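### 4.2 Observations from the open day

The second round of material was gathered during the Warrier open day in April, when the mock store was open to visitors for a single afternoon. The store bay had been set up for the Ineo restocking trials described in Section 3, and its layout was left unchanged. Visitors were invited to handle the stock as they would in any shop: to pick items up, straighten them, put them back or place them in a cart. Kamala Thomas gave a short introduction to each group and then stepped away from the bay. No one was told which shelf to use or how to hold an item.

The purpose of the visit was modest. The grasp planner in Ineo had been tuned on bottles standing alone on a flat surface, and we wanted to see how people deal with the same bottles when they stand close together under another shelf. Two-handed handling was of special interest. The planner treats the second hand as a support that arrives after the first hand has closed, and the visitors' handling gave us a way to check that assumption.

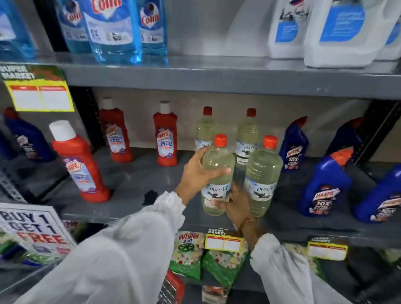
**Figure 6.** Two-handed contact with clear bottles on the middle shelf. The left hand grips one bottle around its middle; the right hand rests against the lower part of the same bottle and the one beside it.

The contact in Figure 6 has no direct match in the planner. One hand touches two objects at once, and only one of them is gripped by the other hand. In our coding scheme this was first entered as a failed support grasp. After review by Kwadwo Gbeho it was given a class of its own, *shared contact*, and the earlier sessions were coded again with the new class in place. The change affected 37 segments. Of these, 13 had been marked as failures and 24 had been left out as unclear.

Segments were cut by hand at the first and last contact with an item, with a margin of 30 samples on either side. The full set from the open day came to 240 segments after cutting. Items were grouped by shape only - upright bottle, angled-neck bottle, jug, soft packet, box - and the brand was not used as a feature at any stage.

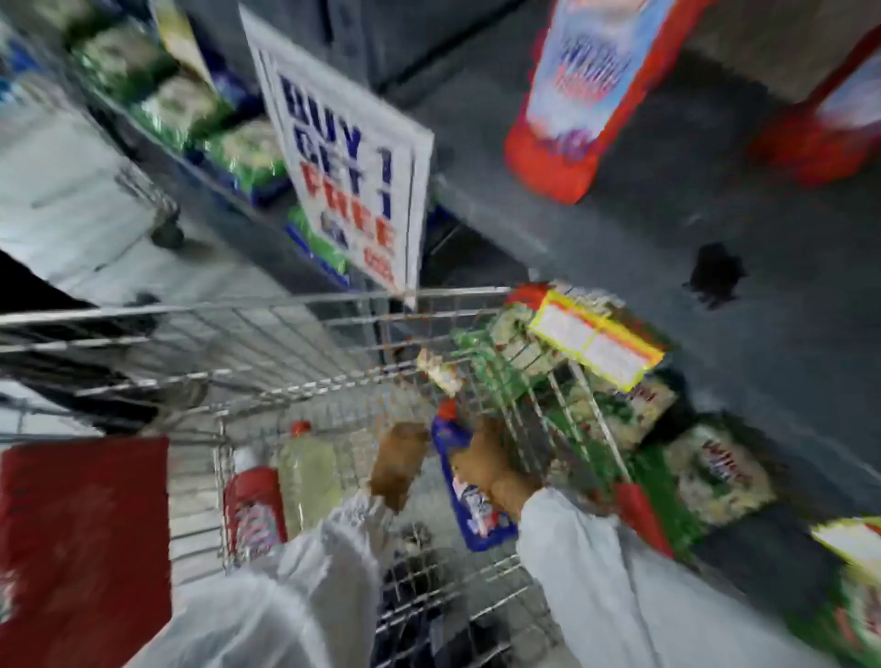
Cart handling was coded separately from shelf handling, and the two sets should not be compared directly. The planner has no model of a container that moves while it is being filled, and contact with the cart itself was at first ignored. We now think this was a mistake. A person with both hands on the front wire edge is handling the container, and the contents have to be tracked through that contact as well. They are also a poor fit for the shelf model, which expects every bottle to be upright: a blue bottle in the basket lies tipped on its side, while the clear one with the red cap is standing. Blur was a further problem in the cart segments, and any segment in which the item outlines could not be traced by two coders was dropped from the pose analysis. It was kept for the contact analysis if the hands could still be located.

Soft packets raised a related difficulty. Their outline changes with whatever is pressed against them, and the Nonetti tracker used for the pose estimates assumes a rigid body. We did not try to correct for this. Packet poses are reported in the appendix with a wider error band and take no part in the results below.

For the shelf segments, the main finding is that the support hand often takes a low position on the bottle while the other hand holds it higher up.

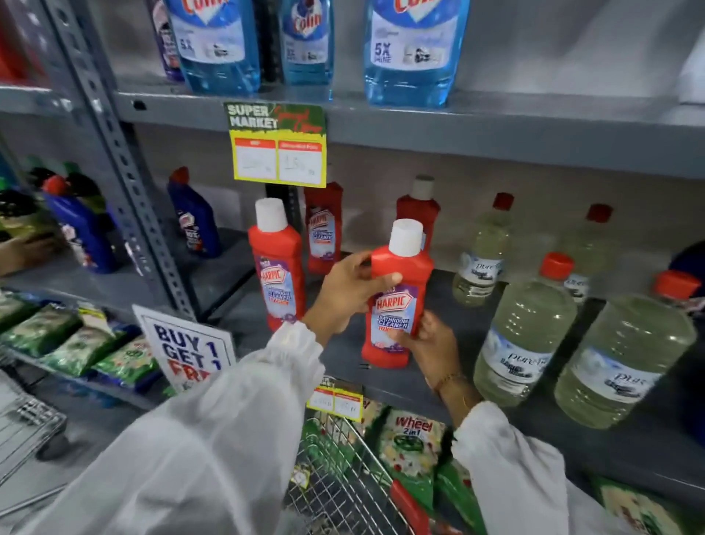

The planner, by contrast, places both contacts at the same height unless the item is taller than a set limit. Lowering the support contact is a small change in the Groledine controller, and it was made on the Thursday after the visit. The limit itself was kept so that the results in Section 5 can be read against those of the earlier trials. Shared contact is not yet available to the controller and is used only as a label.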